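# Dustia: household recipe measurements

Dustia is a table of 2,653 recipe lines with the vague amounts ("a knob of butter", "a good glug") turned into grams. I put it together because I didn't trust the conversion charts that get passed around, and I still don't. Please bring the same distrust to this one.

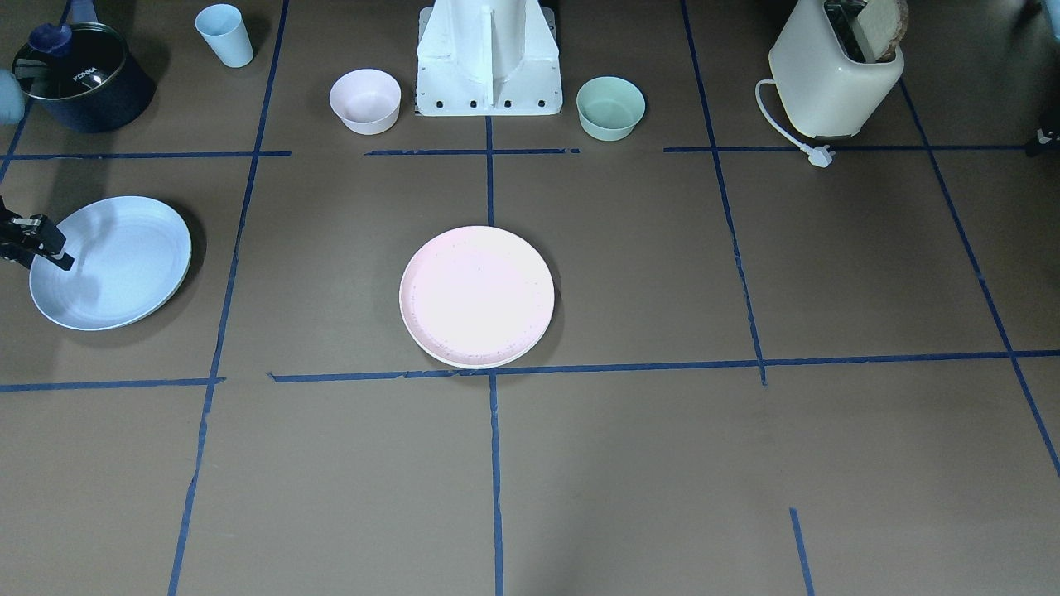 The lines come from two community cookbooks, Herora and Ellery. Both were typed up by hand, and both have typos I left in. Each line has the original wording, my gram figure, and a notes column that is often blank.

The gram figures are the weak part. I weighed 60 phrases myself and worked out the rest by matching similar wording. A "handful" of parsley got the same number as a "handful" of spinach — I doubt that holds up in most kitchens.

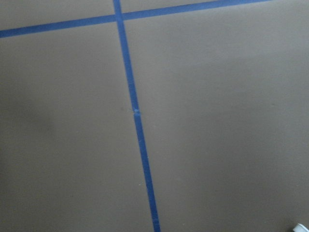

Can the gram column be used for baking?

Only as a starting point. Flour and sugar lines are the least reliable, and the books never say if a cup was level or heaped.

Version 2 fixed the butter rows, which had been read as ounces. I've seen claims that the Altuva converter scores well on this table. It was tuned on 2,000 of these same lines, so I wouldn't make much of that. 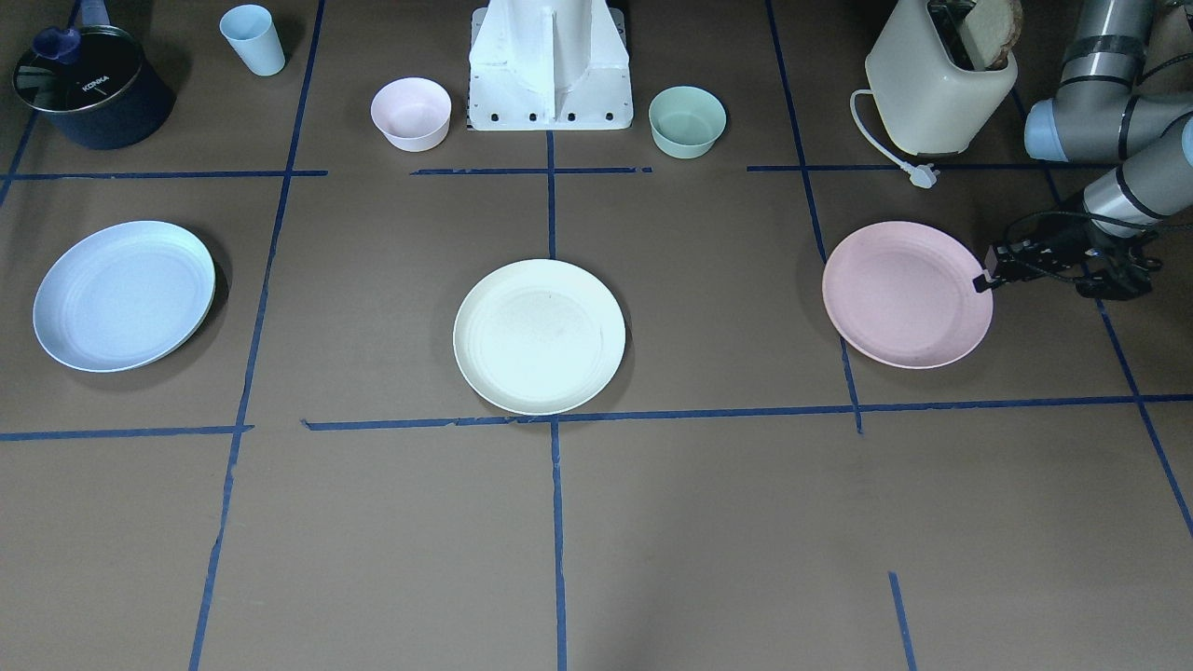
Missing amounts are written as NA, never zero. Salt "to taste" is NA too, and I'm not taking requests to change it. Corrections are welcome if you say what scale you used.

Last edited Jun 23, 2024 — Kiri Prendergast

Comments

tbsp_doubter: My handful of spinach weighs nowhere near yours.

marrowfat: Are the Ellery jam recipes in the March update? I can't find them.

Related

- Herora index of puddings
- Ellery page scans, part 2
- Altuva converter notes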